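Galeria: o posto de recolha manual e o plano de compras para setembro

Publicado em 20 de julho de 2024

Esta página acompanha o pedido de equipamento que a equipa de manipulação da Plenus entregou para o próximo período. O pedido trata dos pares de garras manuais, dos suportes e das mesas. Os braços robóticos ficam noutro processo, com outro calendário, e só aparecem no texto quando condicionam a escolha de uma garra ou de um cabo.

O orçamento aprovado para esta fase é de 2200 euros. O valor cobre peças de desgaste, cabos, correias e a reparação de um dos pares antigos. Não cobre mesas novas - a decisão sobre as mesas foi adiada até haver medidas finais da sala.

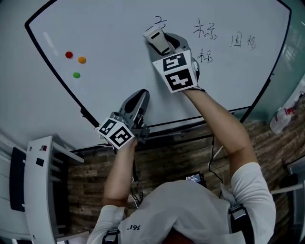

Lok-yiu Lau

Trabalho à mesa com uma garra em cada mão, os cubos de marcadores montados nas duas e as correias postas nos ombros. No tampo branco há três peças redondas pequenas, uma vermelha, uma laranja e uma verde, e marcas escritas à mão a preto.

O cubo é a parte que mais pesa na lista. Cada garra leva um, e os padrões têm de ficar planos e sem riscos, senão a posição da mão perde-se a meio da tarefa. Pedimos cubos de reserva já montados, com a peça de fixação incluída. O preço por unidade na proposta da Illham é de 66 euros, com impressão dos padrões. A proposta da Mac Giolla é mais baixa, mas obriga-nos a colar os padrões cá dentro, e da última vez perdemos uma tarde com isso.

Os dedos das garras são consumíveis. O Botond Dobos propôs que se comprassem em conjunto com os do laboratório de cima, para chegar à quantidade mínima do fornecedor. Ficou acordado. A encomenda segue em nome da Plenus e a divisão faz-se na entrega.

Cabos: o comprimento que temos serve para quem trabalha junto à mesa, mas fica justo quando é preciso esticar o braço até ao lado oposto. Vamos pedir o mesmo modelo com mais folga e com ficha em ângulo. São 151 euros para o lote completo, portes incluídos.

Correias e fivelas: comprar dois tamanhos. O conjunto atual ajusta mal em pessoas mais baixas e há quem faça sessões longas.

Tampo: o branco mantém-se por agora. Reflete a luz do teto em certas zonas, e a Ngan-ling Kan pediu orçamento para uma película mate. Se a película aceitar marcador e se limpar bem, fica resolvido sem trocar a mesa. Se não aceitar, o assunto volta à lista de setembro.

A mesa ajustável em altura que vimos no catálogo da Cultlow custa uns 2000 euros e consumiria quase toda a verba. Não entra nesta fase. O Chih-ming Kwan vai perguntar se há unidades de exposição com desconto.

Falta receber a proposta de manutenção, que deve indicar o prazo de reparação e se há garra de substituição durante esse tempo. Quem tiver peças a acrescentar deve enviar a referência e a quantidade à Ching-wen Liao antes do fecho da encomenda. Pedidos sem referência passam para a fase seguinte.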